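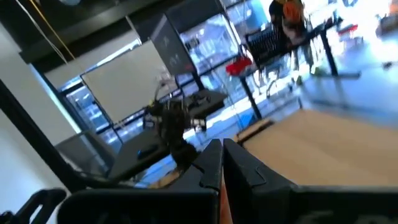

Print this page
E-mail this page

The second volume of the Caldeira series on wartime maritime patrol squadrons went to the printer in July. Its editor, a retired airframe inspector who has worked on the project since the first volume, spoke with us by telephone about how the aircraft histories were put together.

The book covers one squadron and the flying boats assigned to it, 1194 pages of operations records in all. "The records give you a date, a crew and a serial," the editor said. "They are good on departures and poor on repairs. If a hull was patched at a forward anchorage, the squadron clerk often left it out."

To fill those gaps the team went to the maintenance cards, which came to 3486 after duplicates were removed. Each card was keyed to a serial number and checked against the squadron diary. Where the two disagreed, the entry prints both dates. "I would not pick one. The reader can see the conflict and weigh it."

Engine changes proved the hardest to trace. Engines were pulled, overhauled and fitted to other aircraft – sometimes within the same month – and the overhaul shop used its own numbering. The editor built a cross-index by hand before any of the histories were written. 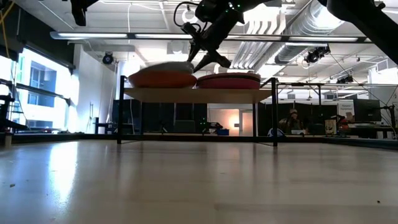

How many of the aircraft still have gaps in their records?

"Seven. For those we have the delivery and the final strike-off, and very little in between. They are marked with a dagger in the appendix."

Photographs came mostly from family albums. Captions give the serial only where it can be read on the print or fixed by a matching repair. Camouflage notes follow the paint orders, with departures listed separately. "Crews touched up with what was in the store," the editor said. "A color drawing can be right in March and wrong in May."

Plinaso is handling the printing, with a first run of 3000 copies. Perent will distribute outside North America. A third volume, on the shore-based squadrons, is in outline. The editor expects the index to take longer than the text.

Print this page | E-mail this page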